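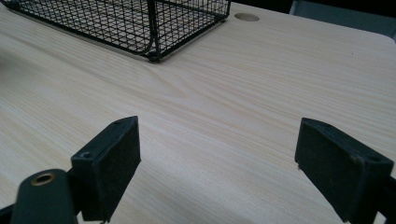 Yannick Tanguy has been the student lead of the robotics club at Tusthorpe for two years, and he says the part of the job he didn't expect was the desks.

"We used to do everything at one bench in the shop," he said. "Then we switched to hand-held grippers and suddenly you could work anyplace with a flat top. So now we borrow desks."

The club's project this year is called Flestutier. Members carry a two-fingered gripper with a camera on it and do small jobs by hand, over and over: picking up a marker, moving it, dropping it into a wire basket. The recordings are used to train a robot arm to do the same jobs. By the end of August the club had 475 recordings it considered good enough to keep.

Tanguy, a senior, said the number sounds better than it is.

"A lot of them are the same motion from the same side," he said. "We have one guy who always comes in from the left. You train on that and the arm comes in from the left too, even when there's something in the way."

Austra Priedītis teaches the electronics elective and is the club's faculty adviser. She came to Tusthorpe after working on packaging lines and had not run a student club before. She said she tries to stay out of the design decisions unless somebody is about to get hurt or spend money.

"They argued over the finger pads for most of a month," Priedītis said. "Hard or soft, wide or narrow. I had an opinion. I kept it to myself, and they ended up with something I wouldn't have picked, and it's fine."

The pads are flat, black and rectangular, and they screw on so they can be changed. The printed body parts have brass threaded inserts, a change from the first version, where the screws went straight into the plastic. Tanguy said that version lasted 4 sessions.

"The holes stripped out," he said. "Every time you took a finger off to fix something, it went back on a little looser. Then the fingers didn't line up, and the recordings from that day were no good. The inserts take longer to put in, you have to heat them, but we haven't had to reprint a body for that reason."

A session usually has 30 recordings in it. One person holds the gripper, one resets the objects and one keeps the log. They trade places when the person holding it gets tired. Priedītis asked for the log after the first few weeks, when files were turning up with no record of who made them or what they were supposed to show.

"It's a dull thing to write down," she said. "But last spring we had 37 files that all had the same name except for the last digit, and it took two afternoons to sort them out. They keep the log now."

Light desktops work better for the club than dark ones. The fingers are black, and on a dark top Tanguy has a hard time seeing their edges when he goes back through the video. The wire basket has given them trouble on any surface. The mesh lets the desk show through, and an early version of the model seemed to treat the front wall as open space.

"It drove the arm right into the side of it," Tanguy said. "Pretty slow, so nothing broke. It bent the basket some."

The club will show Flestutier at the Flultorum, a regional meet for school teams. Each team gets a table and a short time slot. Tusthorpe has gone once before, with a line-following cart that Tanguy described as "okay."

The arm they will bring is named Xavier. It was named before Tanguy joined, and he has never found out who picked it.

Asked what she wants from the meet, Priedītis said she would like the younger members to do the talking. Tanguy would like the arm to get one marker into the basket from the right side.

"We're recording more of those," he said. "I told the guy who goes left he has to hold it in his other hand."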